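第四章 期限届满以后：刑事追诉时效

我教刑事诉讼这门课的头一年，最怕讲的就是这一章。怕什么呢？怕学生睡着。期限、起算、中断、延长，光听这几个词眼皮就往下掉。后来我换了个办法，先不讲法条，先讲一个让人来气的案子，气上来了，觉就没了。所以这一章我也打算这么开头，你们忍我几页，法条后面有的是。

案子是我编来上课用的，人名公司名都别去查。Sturden是一家做港口工程的公司，财务主管叫Wahyudi Chong。某年3月，他签了一笔付款，收款方是一家叫Yoon的咨询公司，事由写的是“技术评估”。评估报告呢？没有。合同呢？有，两页纸，第二页只有签名。钱转出去以后，又从Yoon转到了一个跟招标有关系的人手里。这事儿在公司里安安静静躺了很多年，直到Sturden被另一家企业Trarkell收购，新来的审计人员翻旧账，翻出了这两页纸。

好，问题来了：现在还能不能追究他？

我每次问到这儿，教室里总会分成两拨。一拨说当然能，做了坏事凭什么因为藏得久就没事了（声音通常比较大）。另一拨说要看时间，可是看什么时间、从哪天看起，又说不清楚。我得说，两拨人我都喜欢，因为这一章要学的东西，差不多就夹在他们中间。
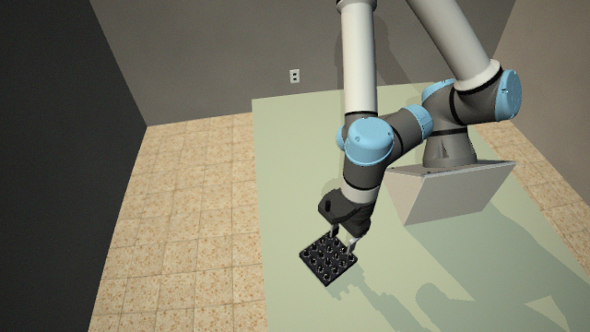
追诉时效，说的是国家在多长时间之内可以对一个犯罪行为启动追究。过了这个时间，哪怕证据摆在桌上，原则上也不再追了。请注意我说的是“原则上”，例外咱们放到第三节。初学者最容易糊涂的，是把它想成一条从头走到尾的直线：行为做完，表开始走，走到头，结束。其实它更像一条中间带着关节的路，过了一个关节，方向就可能变。立案是一个关节，逃避侦查是一个关节，期限内又犯新罪，也是一个关节。你要是只量一头一尾，中间的弯全没算进去，答案八成是错的。我改卷子改了这么多年，错在弯上的比错在起点上的多得多！

那起点在哪儿？一般从犯罪之日起算，行为有连续或者继续状态的，从行为终了之日起算。听着简单吧？回到Wahyudi Chong。假如他只付了一笔，那好办。可假如他隔一阵付一笔，每笔都披着“技术评估”的外衣，前后拖了好几年呢？这是几个独立的行为，还是一个连续的行为？起算点一下子能差出好几年，足够决定他是坐在被告席上，还是坐在自家阳台上喝茶。

再说期限的长短。它跟着法定最高刑走，罪越重，期限越长。所以算时效之前，你得先把罪名和量刑档次定下来，顺序不能反。有同学喜欢先翻日历再翻法条，我理解，日历好翻嘛。可是罪名没定，日历翻烂了也没有用。

还有一件事，我想在开头就跟你们讲清楚：追诉时效和“审得太慢”是两码事。前者管的是国家什么时候来敲门，后者管的是敲了门以后磨蹭了多久。有些国家的法院会因为审理拖得太久而终止程序，被告人就此脱身，媒体一报道，大家就说“过时效了”。这么说不准确。那种情形要讨论的是被告人及时受审的权利，我们留到第五章。两章挨着放，就是想让你们对照着读，读完要是还混，来办公室找我，茶我管。

至于为什么要有时效，教科书上的理由你们都背得出来：证据会灭失，证人会忘事，社会关系会慢慢恢复。我自己对最后一条一直有点嘀咕。Sturden输掉标的那些竞争对手，他们的关系恢复了吗？有一年课后，一个学生写了篇读书笔记，说时效保护的是警察和检察官，逼着他们手脚快一点。我不完全同意，但那篇我给了高分，到现在还夹在我的讲义里。

读本章之前，请先做一件小事。拿张纸，画出Wahyudi Chong案的时间轴，把付款、收购、审计发现这几个点标上去，具体年份你们自己设。然后在旁边写下你此刻的答案：追，还是不追，理由写一句就够。写完折起来夹在书里，读到第四节末尾再打开。

下面进入第一节，先看期限怎么定。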